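Fomau Kitchen Notes
Thread

1/ Fridge clear-out thread. I do one at the end of every month and people keep asking for the order I go in, so I'm writing it down once and pinning it.

2/ The fridge is a 331-liter two-door with the freezer on top. Stainless, shows every fingerprint. The building in Skuvville dates from 2000 and the kitchen has one outlet that makes sense for a fridge, so it stays where it is.

3/ Before opening anything, clear a landing spot. I use the wood table. If there are breakfast dishes on it, they go in the sink first. You want somewhere to set food down with both hands full.

4/ Get out what you'll need: a bowl of warm soapy water, two cloths, a dry towel, a roll of tape and a marker. Trash bag open and hanging on a chair.

5/ Don't do the whole fridge in one go with the door wide open. Do a shelf, close it, wipe down whatever you took out, then do the next one. I try to keep each round under 8 minutes. In summer I set a timer.

6/ Top shelf first. Crumbs and drips fall down, and I got tired of cleaning the drawer twice.

7/ Glass shelves: let them come up to room temperature before they go in hot water. I cracked one in my last apartment. The replacement took 31 days to arrive and I kept the milk in the door the whole time.

8/ Photos from the clear-out.

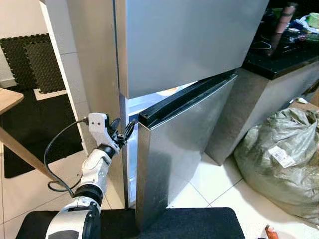
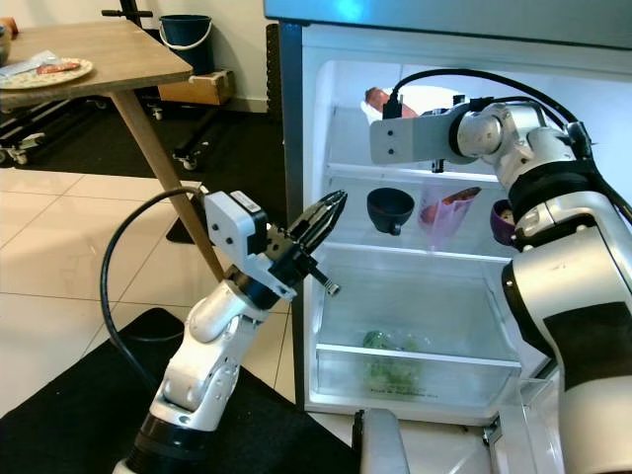
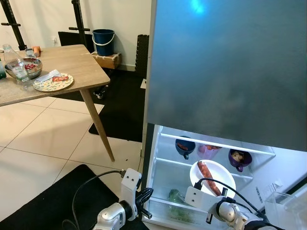 Cups and sausage plate in the fridge. Greens at the bottom.

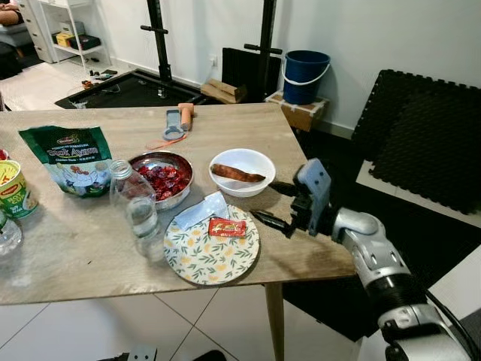 Photos: Bruvent

9/ A few notes on what's in those. Small amounts of cooked food go in cups with handles. A cup takes up less shelf than a bowl and you can pull it out by the handle without moving its neighbors. They're different colors, which helps when you're telling someone else which one to eat first.

10/ Cups need a cover if they're staying overnight. A saucer works. So does plastic wrap, but I go through too much of it.

11/ Sausage gets a plate or a bowl of its own. I don't let it sit directly on the glass. Grease on a glass shelf is the hardest thing to get off and you end up smearing it around for ages.

12/ If the sausage is raw, it moves to the lowest shelf that has room, on something with a rim. If it's cooked or cured it can go higher. I buy mine from Kneževič, two streets over, and I write the day on the paper when I get home.

13/ Greens stay in their plastic bag, with a paper towel tucked in. Change the towel when it gets damp. That one habit has saved me more lettuce than any special container I've bought.

14/ Greens also go low down. The back of my top shelf runs cold enough to freeze leaves. Check yours with a glass of water left overnight.

15/ Now the table. Once food is out, sort it by where it's going next, so you aren't picking each thing up three times. Back in the fridge on one side, cupboard on the other, trash goes straight in the bag.

16/ Seasonings are where I lose the most time. The chicken stock pouch (Sup Ayam, the green one) closes again, so it can stand in the cupboard with the other packets. The Maggi goes next to it. Neither one has any business in my fridge, but they drift in there when I'm cooking and putting things away at the same time.

17/ Little sachets and paper packets: put them all on one plate while you sort. Otherwise they slide under something and you find them a week later. When you're finished, the plate goes to the cupboard and you tip them into a jar.

18/ Dried stuff in open bowls is fine for the length of a clear-out. After that it needs a lid. Our cupboard gets humid and dried chilies go leathery in there.

19/ Nearly finished water bottle on the table? Drink it or pour it on a plant. Rinse the bottle, recycle it. Do it right then. Mine otherwise go back in the fridge with one mouthful left.

20/ The part most people skip is the door gasket. Run a damp cloth along the rubber, then a dry one. Get into the fold with a cotton swab. If there's grit in there the door won't close flat.

21/ Test for the gasket: shut the door on a slip of paper and pull. If it slides out with no drag at all, clean that stretch again and retest. Mine was weak at the bottom corner for months and it was just dried syrup.

22/ Outside of the door last. Barely damp cloth, wipe in the direction of the brushing, then dry it. I don't use the spray polish anymore. It looked good for a day and then picked up every smudge.

23/ Putting back: oldest at the front, newest at the back. Tape and marker on anything that's been opened. Day only. I used to write what it was too, but I can see what it is.

24/ Leave one shelf with some space on it. You'll need it the next time somebody brings over a pot of soup.

25/ Somebody asked about baking soda. I keep an open box in the door and change it in September and again in spring. Can't say for sure it does much. The fridge smells fine.

26/ Someone else asked for the cupboard version. It'll be a separate thread, with the spice jars. I still have to find lids for about half of them.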